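Home | Features | Reviews | Workshop | Subscribe

Two Hands Are Harder Than One

I spent a week with the Wivlow two-arm kit, and I have opinions about thumbs

By Rochelle Gilchrist
Jul 20, 2025
214 shares | 4 comments

I should say up front that I'm a sucker for anything that comes in a crate with foam cutouts. So when Nurnuto offered to let me spend a week at their demo space in Skesonholm with the Wivlow, their new two-arm kit for small shops, I said yes before I'd read the second paragraph of the email.

The pitch goes like this. You run a little business. You make or pack or sort something, the same something, over and over. You can't afford a full production line and you don't want one, because next spring you'll be packing a different something. The Wivlow is meant to sit (well, stand) in the middle of that mess. You show it the job by moving its arms yourself, it practices, and then it gets on with things while you answer the phone.

What makes it a bit odd is that you can order it with two different ends. Mine had a plain gripper on the left arm and a five-fingered hand on the right. Umesh Pal, who looks after training for new customers, told me most people ask for two hands because hands look fancy, and most people change their minds. "The gripper is the one that earns its lunch," he said. I wrote that down and then spent three days trying to prove him wrong.

The setup

It took me most of a morning, and I had help. The arms themselves went on without much swearing. The cables were another matter – they hang down the outside, and you have to leave enough slack for the wrist to turn without leaving so much that it snags. Lucía Rivas, the engineer who sat with me, re-did mine twice without saying a word about it, which I thought was very gracious!

The software is called Esteban. I asked why and got three different answers. It runs in a browser, it has big buttons, and it saves every practice run so you can throw out the bad ones. I threw out a lot. By the end of the week I'd recorded 60 runs and kept maybe half of them.

The trays

My test job came from a real customer, Aurelio Sandoval, who has a shoe repair counter and a small mail order business on the side. He uses shoe-shaped plastic trays to keep work sorted, and he'd love for something else to do the handling. Pick up a tray, stand it up so a person can look it over, pass it from one side to the other, put it back in line. A kid could do it, and a kid would be bored in four minutes.

Those trays are a sneaky little test. They're black and shiny, and shiny black plastic gives a lot of robot cameras fits. They're also longer than they are wide, so where you grab matters a great deal. Grab in the middle and you've got no room left for the other hand. Grab too close to the end and the thing wants to tip.

The gripper was a champ about all of this. I taught it to take hold low on the tray and lift it upright, and after the first afternoon I stopped holding my breath. The squeeze is adjustable in Esteban with a slider, and I liked that you can feel the setting by sticking your own finger in there (gently, please, and with the speed turned way down).

The hand was my problem child. Reaching out and opening up, lovely. Closing around the rim at the right moment, less lovely. The thumb tended to arrive early, bump the tray, and push it out of reach. Lucía's fix was to have the hand wait, palm up and open, and let the left arm do all the traveling. That helped more than anything I'd come up with, and I'm only a little sore about it.

What it costs you

The money part comes in pieces. The training add-on, with remote help and two extra sessions, is 1,105 dollars. If you want the five-fingered hand in place of a second gripper, that's another 2,633. The base kit is quoted per shop, and Dulce Villaseñor in sales was polite but very firm about not giving me a number to print. I pushed. She offered me coffee.

You'll also want space. I'd plan on a table you can reach from both sides, with good even light, and around 10 feet of clear floor if you're going to walk behind it without flinching.

Would I buy one? With two grippers, for a job like Aurelio's, I'd think hard about it. With the hand, I'd wait for a software update or two, unless you have something that really needs fingers and a patient person to teach it.

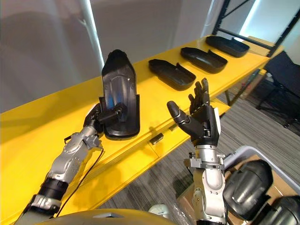
Reader comments (4)

benchdog_al
Did you try it with anything soft? I pack felt slippers and every gripper I've seen chews them up.

Marnie T.
Charging that much extra for the hand and then saying most people switch back is a bold sales plan.

R. Gilchrist (author)
@benchdog_al Only the hard trays, sorry! I'll ask Umesh about fabric and post what he says.

oldlastmaker
Thumb arriving early sounds like my apprentice. Good read, more of these please.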